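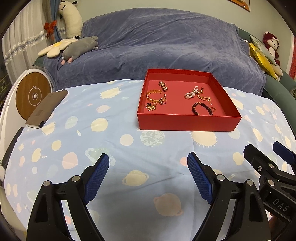 Open jewellery tray

An open jewellery tray is a shallow container without a lid or fixed compartments, used in the home to hold small items of personal jewellery during sorting, cleaning or short-term storage. It differs from the jewellery box, which closes, and from the display tray used in shops, which normally has slots, pads or ring rolls. Most open trays are rectangular, with a flat floor and four low walls. Common materials are cardboard, wood, moulded plastic and pressed metal.

Construction

The cardboard type is the simplest. Many examples are one half of a gift box, either the base or the lid, kept after the other half has been lost. The walls are formed by folding and gluing a single blank, and the outside is usually covered with coloured or glossy paper. The inner floor may be left plain, lined with paper, or fitted with felt or foam. A plain floor lets fine chain be picked up easily, but pieces slide when the tray is tilted. A felt floor holds pieces in place and tends to catch on claws, open links and the hooks of earrings.

Wall height is a compromise. Low walls allow the fingers or a pair of tweezers to reach in at a shallow angle. Higher walls keep round beads from rolling out but make flat items, such as coins and thin rings, harder to lift. Household trays are seldom deeper than a few centimetres.

Floor colour affects how easily pieces are seen. Yellow metal and pale pearls stand out on a red or dark floor. Dark beads are better seen on white or cream. Some makers sell trays with a two-coloured reversible insert, among them the Hudau range, introduced in July 2019 and sold mainly through craft shops.

Contents

The tray is used for mixed pieces that do not justify a box of their own. Typical contents are link bracelets, bracelet watches, charm bracelets, pendants on short chains, beaded bracelets and strung pearls. Clover-shaped pendants, often black with a gold-coloured edge, are a frequent form in modern fashion jewellery. Beaded bracelets are strung on either elastic cord or wire, and the second kind usually has a small metal clasp.

In a household survey run by the storage firm Saltura, 1259 people were asked where they left jewellery overnight. Of these, 906 named an open dish, tray or box lid. The survey did not separate costume jewellery from precious metal, and the result has been questioned on that ground by Kerstin Lenz in her handbook Small Storage.

Arrangement

Pieces in a well-laid tray do not overlap. Chains are set down in a single open loop with the clasp fastened, as an open clasp will hook onto neighbouring links. Double-strand bracelets are coiled flat. Watches are placed on their side or with the face upward, away from any piece with a hard setting. Heavy items go near the walls and light items toward the middle, so that a knock does not drive the heavier pieces across the lighter ones.

Lenz gives 10 pieces as the upper limit for a tray the size of an adult hand. Dinesh Chowdary, writing on the care of strung beads, sets no number and asks only that the floor remain visible between any two pieces.

Emptying and sorting

A tray is normally emptied onto a soft, flat surface. A bedsheet, folded towel or fleece blanket is suitable. Fabric deadens the fall of small parts, stops beads from rolling and protects soft surfaces such as pearl from scratching. A patterned fabric makes small stones harder to find, and a plain cloth is preferred where loose stones are expected. Rings are taken out first and set apart from the pile, where they might otherwise be threaded by a loose chain.
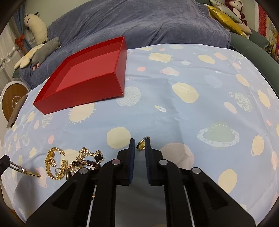

Chains are the main source of tangles. The usual method is to spread the pile outward with the fingertips until it lies in one layer, then to free the thickest chain, which has the fewest knots and takes the most space. Bracelets with a rigid form follow. Fine chain is left until last. Tweezers or a blunt needle are used to open knots, working from the centre of the knot outward. Pulling on the ends tightens it. Sreekumar Reddy recommends blunt-tipped tweezers for plated chain - sharp tips can lift the plating - and pointed ones only for solid metal.

Pearls and other organic materials are separated early in the process. They are softer than most metals and gemstones, and are marked by contact with chain edges. Once sorted, pieces are wiped with a dry cloth and returned to the tray singly.

Limitations

Open trays give no protection from dust, light or moisture. Silver tarnishes faster in an open tray than in a closed one, and elastic cord ages when exposed to sunlight. Trays kept near a window or a humidifier are unsuitable for long-term storage. Cardboard trays also soften at the corners with handling - the near wall, where the tray is pulled forward, usually fails first - and a split corner will trap fine chain.

Related forms include the ring dish, the valet tray and the bead mat. The bead mat has no walls at all and relies on its pile to hold parts in place.

See also: Bead mat; Jewellery box; Ring dish; Valet tray

This site uses cookies to remember your settings and measure visits. By continuing to browse you accept our use of cookies. Accept | Manage preferences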